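Shared kitchen and worktable check, first floor
By Zlata Stetsiuk
04/09/2025
42 shares | 3 comments

The monthly walk-round, done with a clipboard and a cup of tea. Items are marked OK, NOT OK or SEE COMMENT. Last month's sheet had so many SEE COMMENTs that Leonardo asked if I was being paid by the word.

1. Exits and walkways
Door to corridor opens fully: OK
Walkway clear: OK
Comment: The bicycle has gone. I would like to thank whoever moved it and ask them not to bring it back in October.

2. Kettle and sockets
Kettle lead undamaged: OK
No extension leads plugged into other extension leads: NOT OK
Comment: Two in a row behind the fridge, feeding a phone charger. Volodymyr says it is temporary. It was temporary in August.

3. Fridge
Door seal: OK
Temperature log filled in: SEE COMMENT
Comment: Filled in for the whole month in the same pen, including days that haven't happened yet.

4. Table surfaces
Drinks upright or put away: NOT OK
Food wrapped or in a tub: NOT OK
Small items in a pouch or tray: SEE COMMENT
Comment: The beige table by the doorway has become a sort of snack museum. Somebody has at least made a start with the zip pouch, the pale green one with the clear window, and I'm in favour of it. Things inside a pouch do not roll. Cans do, and a can on its side is marked down whether it's full, empty or "just resting". 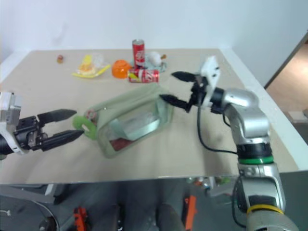

Item 4, beige table. Pouch: good. Second can: on its side, marked down.

The orange round thing can stay if it has an owner. If it is fruit, it should be eaten, and if it is a toy it should go home with somebody. Same goes for whatever is on the pale blue-green wrapper. A wrapper is not a plate. Anderson disagrees and has put his reasons in writing, which I have filed.

5. Floor under and beside tables
No tools left at foot level: NOT OK
Comment: Orange clamp or something like it, same table, plus an orange handle. I have ticked this box in red.

6. First aid box
Present and sealed: OK
Plasters in date: OK
Comment: All 40 plasters are the small round kind, good for injuries the size of a lentil. Ecaterina to order proper ones.

7. Fire blanket
On its hook: OK
Comment: It was on its hook last time too. Well done, everyone.

Actions
Extension leads – Volodymyr, by Friday
Table by the doorway – everyone who has ever put a drink on it
Floor tools – back to the rack, please
Plasters – Ecaterina
Fridge log – whoever owns the blue pen

Signed copy is on the noticeboard, under the takeaway menu.

Comments (3)

Anderson Vasconcelos: A wrapper is a plate if you are careful.

Leonardo Tedesco: Can we get a second pouch? The first one has things in it.

Volodymyr Lysenko: The extension lead is coming out tomorrow. The charger isn't mine.

Recent checklists
Bike store and bin area, August
Stairwell lighting, second visit
Who may use the ladder (updated)
Microwave: findings and regrets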